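Hämmerli Kitchen Task Pack: Frequently Asked Questions

What is included in the pack?
The pack contains simulated kitchens, a set of appliance models, a single-arm robot with a parallel gripper, and 40 scripted tasks. Documentation and sample episodes are in the same download. The Hakov runtime is a separate install and must be present before the pack is loaded.

Do I need a physical robot?
No. Everything runs in simulation. Customers who own a compatible arm can export trajectories, but transfer to hardware is outside the scope of standard support.

Which camera views are available?
Each episode records 2 views by default: one on the gripper and one fixed in the room. Both can be turned off individually in the episode settings. Additional fixed views can be defined in the layout file and will increase render time.

What does the rendered output look like?
Samples of both default views, from the dark marble kitchen:

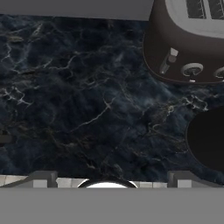
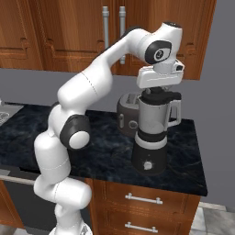 Can I change the counter and cabinet finishes?
Yes. Finishes are assigned per kitchen and can be swapped without affecting collision geometry. Drernham layouts ship with wood cabinets and stone counters. Grelenthorpe layouts ship with painted cabinets and a narrower counter, so reach limits differ between the two families.

Are appliance parts articulated?
Levers, knobs and lids are modeled as separate parts where the part list says so. Check the list before writing a task. A part marked "fixed" will accept contact from the gripper but will not move.

Objects are sometimes only partly in the gripper view. Is this a fault?
No. The gripper camera moves with the wrist and has a limited field of view. If a task depends on an object near the edge, use the fixed view as a second input or add an approach waypoint.

How are object positions chosen?
Positions are sampled from the regions defined in the layout file. Set a seed to repeat a placement. Large appliances have smaller regions than loose items — widening them by hand can produce overlaps, and the loader will reject the episode.

How long does rendering take?
On our reference workstation, a standard episode with both views renders in around 40 seconds. Shadows and reflections account for most of this and can be reduced under Quality.

How is the pack licensed?
Per site. A license covers 2 workstations, and further seats can be added at any point in the term. Recorded episodes remain yours after the license ends. The kitchen and appliance models may not be redistributed.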